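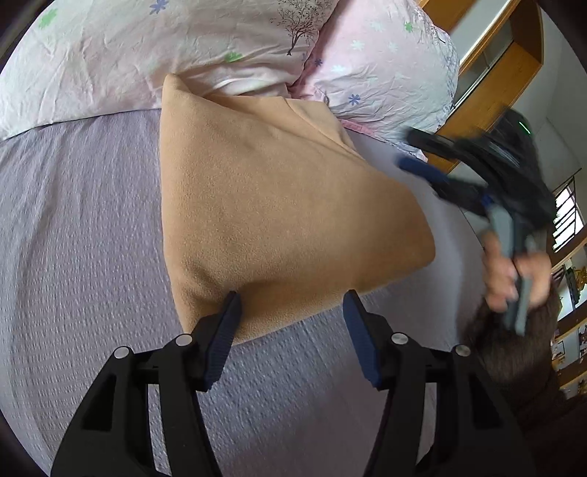

Plircombe Residents Forum > Home and Garden > Duvet togs, the annual argument

gatepost_ken
Right, it's that time of year again. My wife wants the 4.5 tog on, I want the sheet and nothing else, and the dog wants the middle of the bed regardless. Does anybody in this town sleep under a proper duvet in summer or have you all seen sense?
26 Jun 2022

Marrowfat
13.5 tog, all year, window open. You are all soft.

gatepost_ken
Marrowfat, you live in the bottom cottages where it's January until August. Doesn't count.

uyen_g
We do the two-part one that poppers together. In theory it's a light one for summer, a middling one for spring, and both for winter. In practice the poppers come undone at the feet and by three in the morning you're wearing one half as a shawl. Paid 150 quid for it as well, from Howlader on the high street, before they went over to selling mostly blinds.

Marrowfat
150 quid for poppers.

uyen_g
They're very good poppers apart from the ones at the bottom.

tinlid
Nobody's mentioned the bedspread. My nan had one blanket, one sheet and a bedspread, and you took layers off as the year went on. Worked for her for eighty-odd years. The duvet is a continental fad and I'm waiting for it to pass.

sorrel_and_salt
tinlid, it's been here since the seventies.

tinlid
I'm patient.

sorrel_and_salt
I do agree about the bedspread though. I've gone back to one this summer, with the duvet shoved up the other end in case it turns. The bedspread's enough for me most nights. My husband says it's like sleeping under a tablecloth. He has never slept under a tablecloth so I don't know what he's basing it on.

gatepost_ken
What's it made of? If it's that candlewick stuff you wake up with the pattern on your face.

sorrel_and_salt
Cotton, so the label said before it washed off. You do get a bit of a pattern on the cheek. Gone by lunchtime.

pondweed
Question from somebody who has just moved in with a person who owns eleven cushions. Where do they go at night? I've been putting them on the floor and apparently that is wrong.

Marrowfat
Skip.

uyen_g
Chair. There has to be a chair. The chair is also for clothes that are too clean to wash and too dirty to put away, so the cushions go on top of those, and then you can't find your jeans.

tinlid
One cushion per bed. Anything beyond that is a shop display.

pondweed
I'd settle for one. I've suggested one. We are having what she calls a conversation.

hob_nobbler
Going back to togs, I bought a Prokero "all seasons" last winter and I'd like to register a complaint with all four of them. Too hot from March, too thin at Christmas. The leaflet had a paragraph about airflow that I read twice and still couldn't tell you what it meant. It's now in the loft keeping the water tank comfortable.

gatepost_ken
Funny, we've got the Prokero single in the spare room and the mother-in-law swears by it.

hob_nobbler
Is she generally too hot or too cold?

gatepost_ken
She's generally right, so I'm told.

sorrel_and_salt
Wool. If you're going to have a duvet at all, have wool. Dearer, weighs a ton and you can't put it in the machine, but you don't wake up boiled.

Marrowfat
You can put it in the machine. Once.

uyen_g
The launderette by the station does big ones, but check they've got the large drum working. I dragged our winter half down there last month and it wasn't, so I dragged it back up the hill again — in a bin bag, past the bus queue, looking as though I'd finally dealt with somebody.

pondweed
Update. The cushions have been brought to the negotiating table. I've been offered seven.

tinlid
Walk away.

gatepost_ken
Second update from me, since I started this. We had the 4.5 on last night as a compromise. I kicked it off at one, she put it back at two, and the dog was sick on it at five. So it's the sheet after all.

Marrowfat
Get the dog a 13.5.

hob_nobbler
He can have mine if he'll fetch it down from the loft. Collection only. Does anyone know if the tip takes duvets, by the way? The Plikilik bin by the library says textiles, then says no bedding in much smaller letters.

uyen_g
Ring the animal rescue first, they took our old pillows. Not sure about feather.

hob_nobbler
It's hollow something. I'll look when I can face the ladder.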